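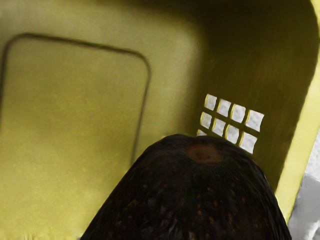 Odile Farrant
Pottery technician, Kendent workshop

Notebook, May, kiln room, half past seven in the morning

Kettle on, lid still down, trying very hard not to peek. The big kiln went off overnight and I want it properly cool before I go poking at it, so I'm writing up last week's mess while I wait.

For anyone picking this up cold: we've been chasing pinholes in the Trasby white. It was lovely all winter, thick and buttery, and then one batch came out looking as if somebody had gone over it with a needle. Bowls worse than mugs, insides worse than outsides. I blamed the new bucket of glaze, obviously, because I'd mixed it in a hurry and couldn't swear to the sieving. So I sieved it twice, dipped a fresh lot and got exactly the same thing. Sorry, bucket.

Second suspect was the clay. We changed over to the Longo stoneware when the old stuff ran out, and it's a nice clay to throw (a bit short if you let it dry, fine if you don't) but it smells like a bonfire in the bisque. There's clearly more in it to burn off than we're used to. If that's still trying to get out when the glaze is melting, you get bubbles, and if the bubbles don't have time to heal over you get pinholes. That's my theory, anyway, and I've drawn it in the margin for the benefit of those who said it was my dipping.

So, the test. I rolled 50 tiles from one bag of Longo, punched a hole in each and stamped them on the back. Half went through our usual bisque and half went through a slower one, with a long dawdle on the way up and the vent left open. Then glazed the lot from the same bucket, same dip, same tongs, and put them in together on the middle shelves. I had to write the tile numbers in iron oxide as well as stamping them, as glaze has a way of filling the stamps and I've been caught like that before.

The Rarex controller did its funny business again halfway through the slow bisque. It sat at 689 and would not move, no error showing, just sulking. I switched it off and on at the wall and it picked up the programme from where it had stopped, so I don't think the tiles suffered, but it's in the log now. If it does it to you, don't restart the programme from the beginning! Let it come back by itself and give it a minute.

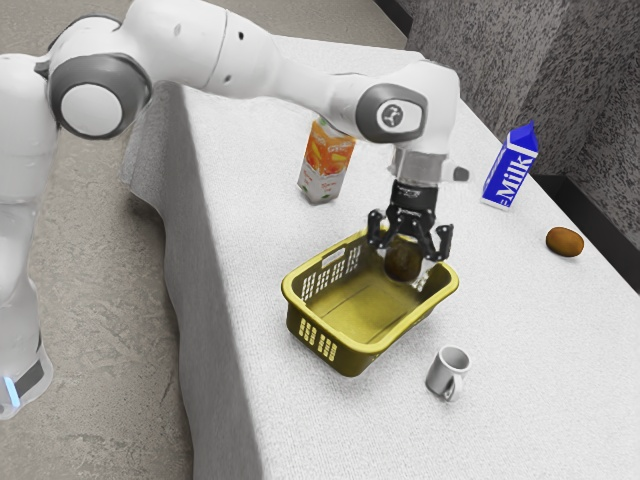

Later, after eleven. Lid up, gloves on, and I'm really pleased. The slow bisque tiles are nearly clean. I went over them under the lamp and found 9 with any pinholes at all, mostly a single one near the edge where the glaze is thickest. The usual bisque tiles are as bad as ever, a couple of them worse. I'd have liked it to be tidier than that, but I'm counting it as a win for the bonfire theory.

What I don't know is how much is the dawdle and how much is the open vent, as I did both at once like a fool. Next firing I'll split them. There's also a slight change of colour on the slow ones, a touch creamier, and I can't decide if I like it. It looks good on the speckled tiles and a bit like old teeth on the plain ones.

Jobs from all this. Put the slow bisque into the Rarex as programme 11 and leave the old one alone until we're sure. Order more kiln wash, the bottom shelf is a disgrace. Thin the Trasby a little before anyone dips the casserole lids, it's gone thick with the bucket standing open. And can whoever borrowed the long tongs please put them back on the hook, I used the short ones today and had glaze up to both elbows.

Tiles are on the windowsill in number order, slow ones on the left. Have a look and write what you think underneath.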